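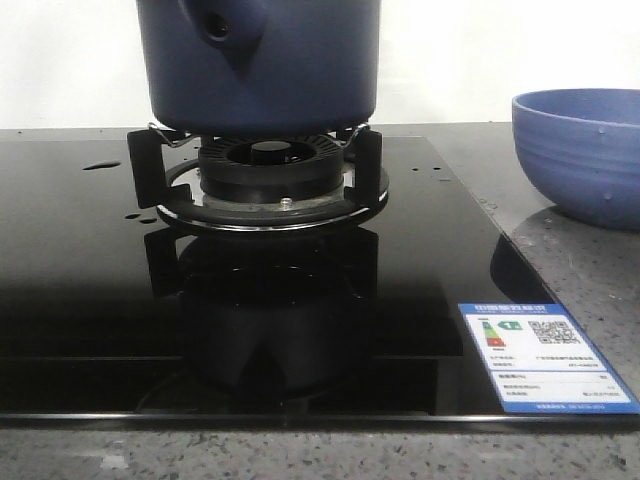 How long should a pot of beans soak before it goes on the heat?

Overnight, says Felista Gachanja, and longer if the beans have been sitting in a shop for a year or two, as a good many of them have. She gives the answer without looking up from the sack she is sorting, and then adds that she has been asked it at every market she has stood at in eleven years, usually by someone holding a bag they bought from somebody else.

Felista grows and sells dried beans from a long, narrow plot on the edge of Handen, and I had gone up in October, when the last of the pods were in and the shed smelled of straw and dust. She had promised me an hour. It was dark when I left, and I went home with three paper bags and a lecture on storage that I have tried to do justice to below.

"People think a dried bean is a finished thing, like a nail," she told me. "It's still a seed. It's getting older all the time, and an old one wants more water and more patience." Her own beans go into the soak after supper and on to cook the next morning. The freshest ones, sold within weeks of threshing, she hardly soaks at all.

This year's harvest came to 487 kilos, down from 1,236 the summer before, and she is remarkably cheerful about it. A wet June did most of the harm, and the pigeons did the rest. The variety that came through best was Purves, a squat brown bean with a speckled back that she was given by a neighbour, Musyoka Laizer, who had kept it going in his garden for years without ever thinking of selling any.
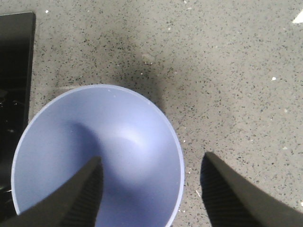 Musyoka had wandered over by then, as I gather he does most afternoons, and had his own view of the matter. "She cooks them too politely," he said, settling himself on an upturned crate. "Mine boil hard for ten minutes, then I turn them right down and go and do something else. Onion in from the start. Salt in from the start as well, whatever your grandmother said." Felista's grandmother, I should say, was very firm about salt, and the two of them went back and forth on it for some time (quite happily, I think) before we got round to the question of money.

It isn't a rich living. A box scheme called Grerus takes 76 kilos a season, a couple of cafés take a little more, and the rest goes at market or by post. She would like a second plot, and has her eye on a field out towards Flerkusholm with better drainage and a proper hedge along the windy side.

"I'd put the whole of it down to Purves," she said. "And perhaps one row of something silly. A black one, or those big white ones that everybody wants at Christmas and that never ripen for me."

I asked what she eats herself on a cold night. Beans, naturally, mashed a bit with their own broth, plenty of oil, and toast. Musyoka has his with an egg.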